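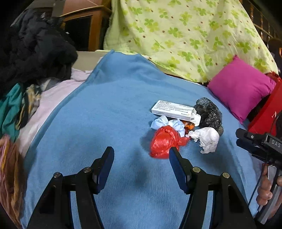
Home Care Basics

How to Wash a Fleece Blanket So It Stays Soft

My mother-in-law ran hers through on hot for years and then wondered why they felt like old carpet, so let me save you the trouble! Clear everything off the bed first and give the blanket a good shake outdoors (ours collects crumbs like you wouldn't believe).

Wash it by itself in cold water, on gentle, with half your usual detergent. Skip the fabric softener, which coats the fibers and mats them down. I add 2 tablespoons of white vinegar to the rinse instead, and no, you won't smell it later.

Tumble on low with three clean tennis balls, or hang it over a rail. In July mine dries on the porch in four hours.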